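Flernamstead toy library gets to stay put, and it's getting a second room

Good news for anyone who's ever carried a bag of puzzles up the hill in the rain – the toy and book library on Vakcombe Road isn't moving. I went along to the town meeting expecting a long night and a lot of grumbling, and I was home before my tea got cold.

The short version is that the town has agreed to renew the lease on the old Prustness building until 2041. The library keeps the ground floor at the same rent, and it also picks up the side room that's been locked since the print shop moved out. I'd heard every rumour going over the winter (flats, a gym, a car park, you name it), so hearing the word "renewed" read out loud was a big relief. A woman behind me clapped before the motion had even been finished, and had to do it again a minute later.

For those who haven't been in, membership is open to anyone in Flernamstead or out along the Vakcombe side, and 165 families are signed up at the moment. You can borrow 3 things at a time per child and keep them for up to three weeks. My two have worked their way through most of the train sets and are now on to the board games, which I find much easier to step over in the dark.
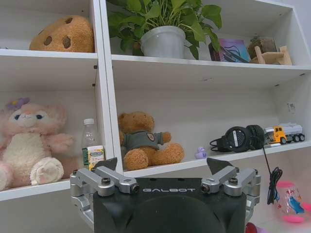
The lease matters more than it sounds. Under the old one, either side could walk away with a few months' notice, so it never made sense to spend money on anything that couldn't be unscrewed and carried out. That meant no new flooring, no proper heater, and a front door that only shuts if you lift it. What people have wanted for years is a place that feels more like a lounge room than a storeroom, and I'm all for it. Give me white shelves with a big leafy pot plant hanging over the edge and a spotty biscuit of a soft toy leaning in the corner, and I'd happily sit there all morning while the kids pull everything apart. With a long lease, spending on the place starts to make sense.

The side room is the bit I'm most excited about! The plan is to use it for quiet reading and homework after school, with desks along one wall and low shelves on the other. There was some back and forth at the meeting over whether soft toys belong in a homework room. One dad was dead against it. I put my hand up and said my youngest won't read a page without something fluffy under one arm, and I got a fair few nods, so I think the teddies have the numbers.

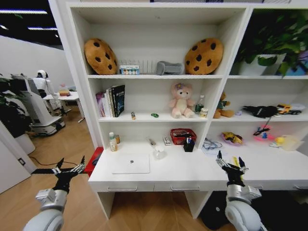
Books, a pink bear and a pair of biscuit cushions on the shelves.

There was a bit of talk about money too. The Blomqvist hardware store has offered paint at cost and the loan of a floor sander, and the town will cover the wiring check. Everything else comes out of membership fees and the winter fair, so if you've got jars of jam sitting in the cupboard, hang on to them. Fees aren't going up this year. I asked twice to make sure.

Parking is still a sore point. The meeting agreed to mark out 7 spots behind the building, one of them extra wide for people getting prams in and out, but the driveway is shared with the neighbours and there'll need to be another chat about bin night. I wouldn't count on it being sorted before the weather warms up.

They're also after donations for the new room, mainly books for the eight to twelve crowd, where the collection is pretty thin. Chapter books, comics, atlases, joke books, all good. Please check that the pages are all there and that nobody's coloured in the ending – we've had that at our place and there were tears. Puzzles are on hold for now as the cupboard is full to bursting.
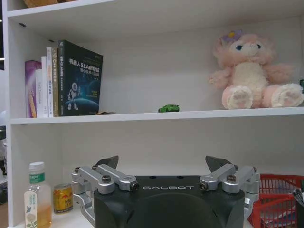 Spines out, side by side on a white shelf.

Drop-off is at the front counter any time the lights are on, or you can leave a box in the porch if it's dry out. The library stays open as usual while the painting gets done, though the side door will be shut and story time shifts to 10 in the morning until the new room's ready. Bring a cushion, the floor's still cold.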